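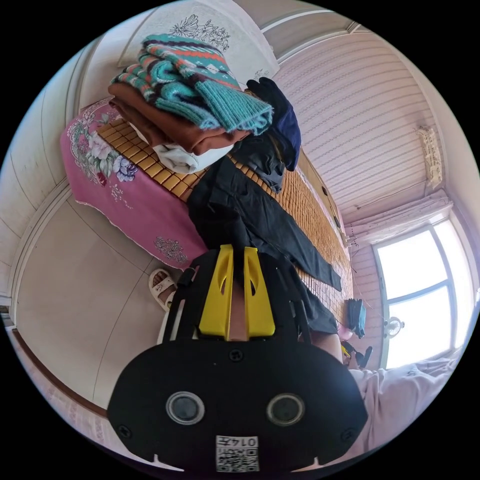 *Folded clothes stacked on a bamboo tile mat, with a floral bedsheet hanging over the near side of the bed.*

**Bamboo tile mats** are sleeping mats made of small rectangular pieces of bamboo arranged in a grid. They are laid over a mattress or sheet in warm weather, mainly to keep the sleeper cool. How much cooler they make anyone is less settled than the packaging suggests.

## Construction

The tiles are strung on cord so that the mat bends and can be rolled or folded for storage. Colors run from pale tan to honey. Sellers often present the darker tiles as a sign of quality, but color alone says little, as heat treatment darkens ordinary bamboo too. The cord is the usual point of failure.

## Cooling claims

A hard, smooth surface holds less warm air against the skin than a thick cotton pad, and most users agree that the mat feels cool at first touch. Claims beyond that are weaker. The retailer Stuvex advertised a mat of 1,100 tiles as cooler than its 500-tile model, without publishing measurements. A household trial in Besthorpe collected 103 sleep diaries, but it had no comparison group and relied on memory – thin support for the figures later quoted from it.

## Use as a folding surface

Between nights, the mat often serves as a place to fold and sort laundry. Trousers can be laid out flat on it, and sweaters stacked at one end. Household guides call the firm surface better for creases than a soft bedspread. This is plausible and, so far as the sources show, untested.
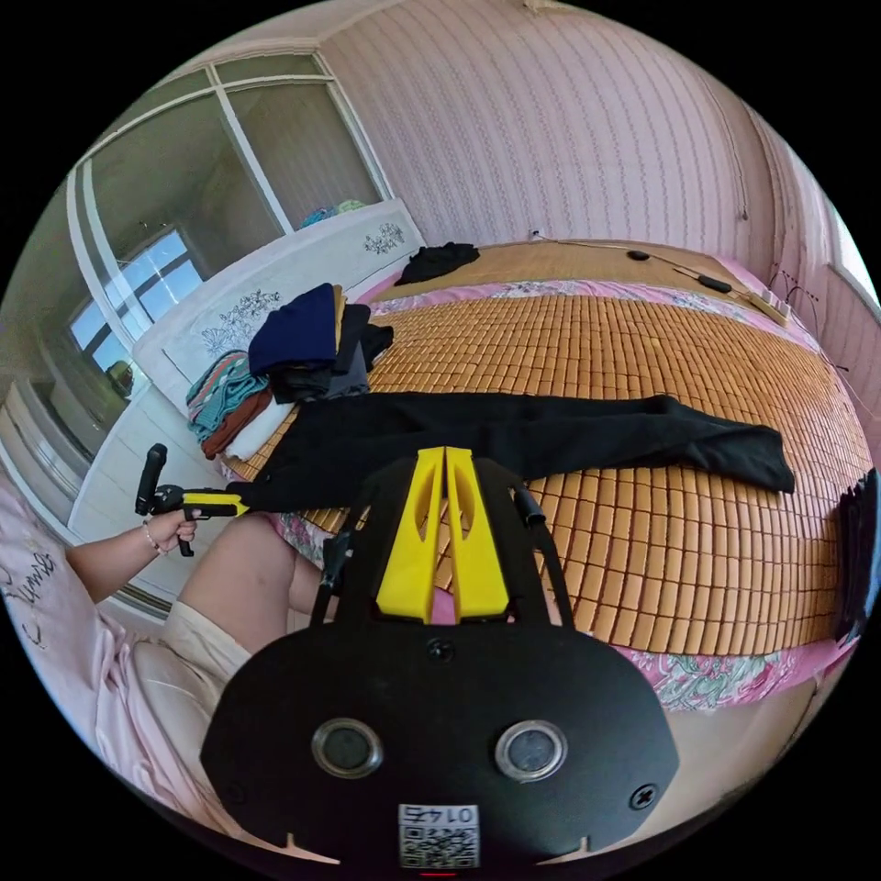
## Care

Makers generally advise wiping with a damp cloth and drying in shade. The Titberg care leaflet promises 80 months of use if this is followed, a number it does not explain. Mats put away in October are best stored fully dry, as mold can grow between the tiles.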